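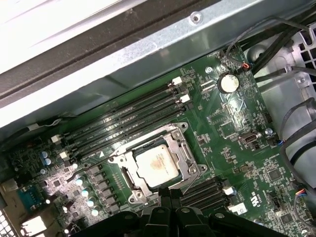

Figure 3. Processor and socket on a green motherboard inside an open metal chassis.

4.2 The role of the guide in guest comments

The second part of the analysis concerns what the guests wrote about the person who led the paddle tour. In the Usel valley the tours are short and the groups are small, and one guide stays with the same guests from the landing place at Greten until the return. We expected therefore that the guide would be mentioned often. The extent of it was nevertheless larger than in our earlier study of walking tours (Rahman and Sipos, in preparation).

The material consists of 3254 comments left on the booking site Cirkeo during three seasons. Of these, 1645 mention the guide, either by first name or by a word such as "leader" or "our instructor". Comments that mention only the staff at the office or in the boat house were not included in this number. When a comment was unclear, both authors read it again and decided together. Comments in Hungarian were read by the second author only.

Three kinds of remark come back in nearly all the guide comments. The most common is about stories. Guests repeat, sometimes at length, what the guide told them about the old mill, the beavers, or the flood that moved the river bed. A second kind is about patience, mostly from parents and from people who had never before sat in a canoe. The third kind is about skill on the water, and it is the rarest. We think that guests take skill for granted as long as the trip is calm, and the few long remarks about skill come from days with strong wind on the lower lake.

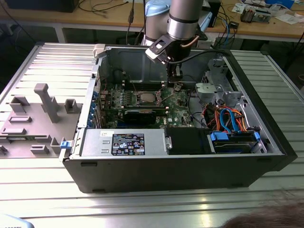
Figure 4. Open desktop computer tower lying on its side on a slotted aluminum worktable.

It was also of interest whether guests praise the landscape less when they praise the guide more. This was not the case. Comments with a guide remark were longer in general, and they contained also more words about the reeds, the birds and the light in the evening. One guest wrote: "I would not have seen the kingfisher, she showed me where to look." In such sentences the guide and the landscape cannot be separated, and we coded them under both headings.

Negative comments about guides are few. They are mostly about too much talking — one couple had wished for a quiet trip — or about a guide who paddled far ahead of the slower boats. The Erdős boat house, from which most of the tours start, asks its guides since last June to stay behind the last canoe after the second bridge. We could not see a change in the comments after this rule, but the period is short and the groups in that month were mixed with school classes.

A limit of the material must be mentioned. Guests who book at the landing place and pay there do not receive the invitation to write a comment. According to the boat house these are often local families, who come on Monday when the price is lower. Their view of the guides may be different, and it is missing here. The 92 short interviews presented in Section 4.3 were made at the landing place for this reason.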